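Yiran Lu
The Claten Garden and Supper Club is taking new members again. I run the sign-up list this year, so I'm putting the details in one place.

Yiran Lu
We meet the first Sunday of the month, 4:30 in the afternoon, in the big room upstairs at the Picard building on Brurov Street. The side door is the one that's open. The front one sticks and we've stopped using it.

Yiran Lu
Membership stands at 68. A usual Sunday brings in 46 or so of them, more if there's soup. You can come twice before you decide whether to join.

Yiran Lu
Dues are $17 for the year. That covers coffee, the newsletter and your spot in the plant swap. Suppers are potluck and cost nothing extra. Cash or check at the door.

Yiran Lu
You don't need a yard. Several of our members live in apartments and one grows only mint. You don't need to cook either - bread from the store is fine and always gets eaten.

Yiran Lu
What we did over the winter: a talk on pruning old apple trees, a seed packing night, and a long evening on sourdough that ran past nine. The pruning handout is still available if you missed it. Ask me and I'll bring a copy.

Yiran Lu
April is the plant swap. Bring anything potted and labeled. Please write the name of the plant on the pot itself, as the paper tags got mixed up last year and I'm still growing something I was told was a pepper.

Yiran Lu
After that comes the bus trip to Bastetti Gardens. They planted nearly 3000 bulbs last fall and the guide says the late ones should be at their best. The bus leaves from the Picard lot at 8:15 in the morning.

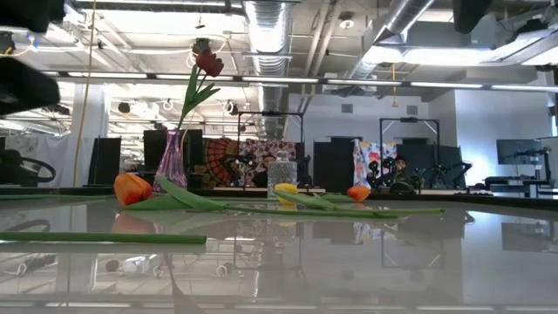

Yiran Lu
Bring your own lunch for that one. There is a cafe but it's small and the line gets long by noon. Members get first pick of the seats, then guests. I need names by the swap.

Yiran Lu
Someone asked about kids. Yes for the swap and the suppers. For the bus they need an adult sitting with them.

Yiran Lu
Parking at Picard is free on Sunday. If the lot is full, use the street behind the library.

Yiran Lu
To join, reply here or find me at the coffee table at the next meeting. If you're coming to supper, tell me what dish you're bringing - we already have four potato salads.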